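Home | Visits | Workshops | Gallery | Subscribe

Filed under: Robots and Automation / Open Days

Folding by Hand, Sort Of

Ollis opened its doors for an afternoon in September, and I went along because Hugo Vasseur had promised me robots. What I got was a bedroom, a black jacket and a lot of people being very patient with laundry. The project is called Nidero. Its aim is to teach a machine to handle clothes, and the teaching is done by people, holding the grippers themselves.
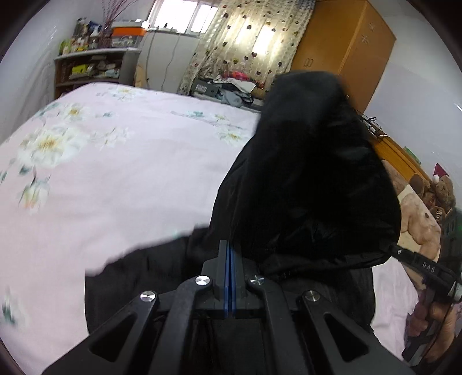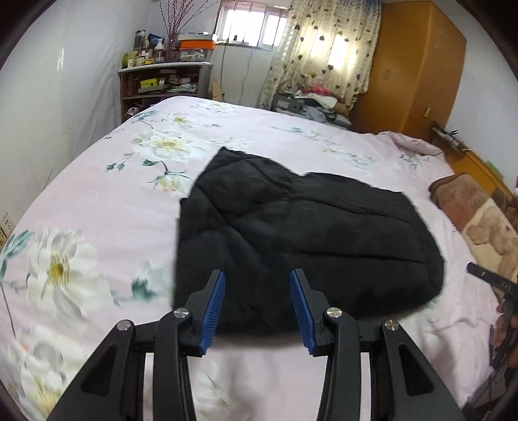

The padded one, before we get to the headboard end of things: 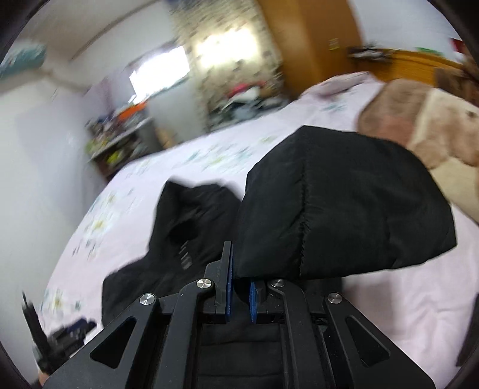 Ewurabena Opoku runs the demonstrations and has the calm of someone who has explained all this before morning tea. A robot learning to fold, she told us, needs to see folding done over and over with the same sort of fingers it will have to use itself. So the fingers come first and the robot later. The tally on her clipboard stood at 838 recorded attempts, of which 474 had been passed as good enough to learn from. My own household's pass rate is lower and we have the full set of thumbs. She let visitors have a turn at the bedside, and I can report that two blue-edged fingers pinching black cloth, as in the first picture, look a good deal more confident than I felt. A jacket has no corners to speak of. You take hold of what you believe is a hem and find you've got a pocket.

Why a bedroom and not a nice clean bench? Hugo's answer was that people don't keep their clothes on benches. A flowered bedspread is a harder colour problem than grey rubber matting, and a home robot will have to cope with teddy bears sooner or later. I had no argument with that.

The question everybody saved up was when it would do socks. Ewurabena said socks were on the list. She didn't say where on the list.

The Vudar team down the hall had an actual arm going, bolted to a table and sorting tea towels into 2 bins. It was quick, and drew the bigger crowd, though it stopped dead whenever a towel arrived inside out — a condition I hadn't known towels could have. Besson put on the sandwiches. I counted none left by half past three, which is the only process I saw all afternoon that ran ahead of schedule.

Visitors' book: 51 signatures, one of them a drawing of a sock.

More in this section: Open Days | Machines at Home | Letters

Contact us | Copyright, all rights reserved | Back to top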